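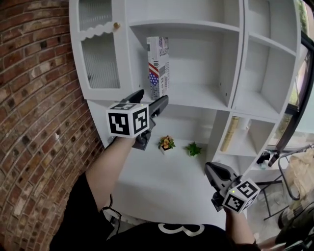 Small-Hall Boxing Needs a Later Weigh-In

March 21, 2018

The fight that bothered me most last winter was a six-round bout at Garness, third from the bottom of the card, between two welterweights who between them had lost more than they had won. One of them had made the limit the previous afternoon. By the time he walked to the ring he looked a full division bigger than the man across from him, and he probably was. The other fighter had taken the bout on short notice, driven up from Gerlach and come in well under the limit without trying. He was stopped in the third.

Nothing in that was against the rules. Both men made the contracted weight on the scale. The commission did its job, the doctor did his, and the referee stopped it at the right time. My complaint is with the rule itself.

A weigh-in the day before the fight is supposed to be a safety measure. The thinking goes back to the years when boxers weighed in on the morning of a bout and some of them went in dried out. Give them a day to drink and eat, the argument went, and they will be healthier when the bell rings. It was a fair argument. A fighter who is short of water should not be getting hit in the head.

What happened afterward is that fighters and trainers adjusted to the extra time. If you have a full day to put weight back on, you can afford to take more of it off. A man who would once have fought at middleweight now boils down to welterweight, because everyone he might meet there is doing the same thing. He goes through a worse cut than his father's generation did. On the night, the one who cut most has the size, and the one who cut least takes the punches.

At the top of the sport there is money to manage this. A contender has a nutritionist and twelve weeks' warning. He may still do himself harm, but he does it with people watching. On the small cards there is usually one trainer, a bathtub and a plastic suit. I have been going to shows at the Leston hall for 13 years, and I have seen fighters on the scale who had to be held by the elbow while they stepped down. The crowd at a weigh-in like that is small, and people look at their phones.

My proposal is simple. For any card in a hall of 1000 seats or fewer, keep the official weigh-in the day before, and add a second one on the day of the fight. Set a limit on how much a boxer may gain in between, as a share of body weight. If he goes over it, the bout is off, or it goes ahead only if the other corner agrees and is paid extra for it. Some amateur clubs I know already check weights on the day, and their shows still start on time.

The first objection from promoters is that fights will fall through. Some will, at the start. A show at Leston that sells 900 tickets can't stand to lose its main event at lunchtime, and I don't dismiss that. But fights fall through now when a man misses weight the day before, and the promoter finds a way - a catchweight, a fee, a substitute from the next town. The same tools would work here. After a season, managers would book their fighters closer to the weight they carry in the gym.

The second objection is that boxers will cut just as hard and then stay dry to pass the second check. This one worries me more. The gain allowed has to be generous enough that a man can drink properly, and the doctor at the second weigh-in has to have the power to pull him. A cheap test for dehydration would help too. It would not catch everyone. It would catch the ones who can barely stand, and we are not catching them at present.

A third objection, which I hear mostly from fans, is that size is part of the game and a good small man should be able to box. Sometimes he can. But weight divisions exist so that he doesn't have to prove it against somebody 15 pounds heavier on a Garness undercard for a purse that hardly covers gas.

The Wiresano Cup, which runs its first-round bouts in November, would be a good place to try it. The field is small, the fighters sign up months ahead, and the organizers set their own conditions on top of the state rules. They could put the second weigh-in into the entry form this summer and give every gym time to plan for it.

I would start with the six-rounders. Those are the bouts where the matchmaking is loosest and the notice is shortest, and where a late replacement is most likely to be the smaller man. The main event can follow a year later, once the commission has a season of numbers to look at.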